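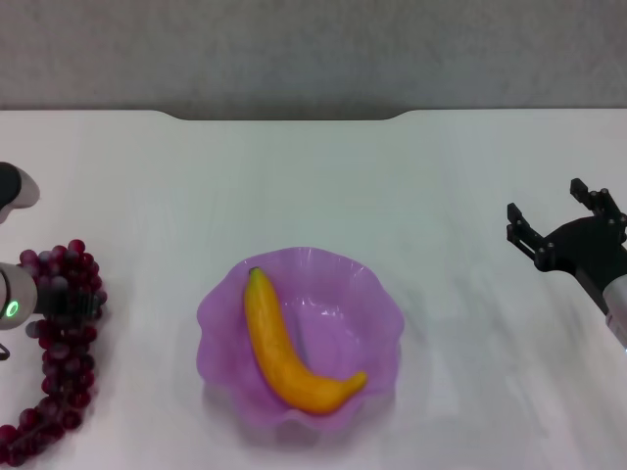 Plendness Robot Learning Group

Home | Projects | Gallery | People | Contact

Fruit bowl gallery, 14 Sep 2021

Welcome to our little corner of the site! We have been gathering examples for Flarkilia, our two-arm learning system, and so many of you wrote to ask what a day of collecting looks like that we finally put a page together.

Grapes on the left, with the black fingers in among the berries, and a banana in the purple bowl. The right gripper is open and has nothing in it at this point.

We are very fond of that wavy-edged bowl, and I will admit we chose it partly for its color. See-through things with shiny highlights are hard on a camera, though, so it earns its place on the table too.

The fruit set now stands at 2086 examples, each one a complete try from first reach to last release, and we keep the clumsy ones as well (there are 478 of those, bless them). We would love to reach 3918 by January. More pictures will go up as we get around to sorting them!

Related items
Aebischer table setup notes
How we label a grasp
Prurov cups and saucers gallery

Contact us | © 2021 Plendness | Back to top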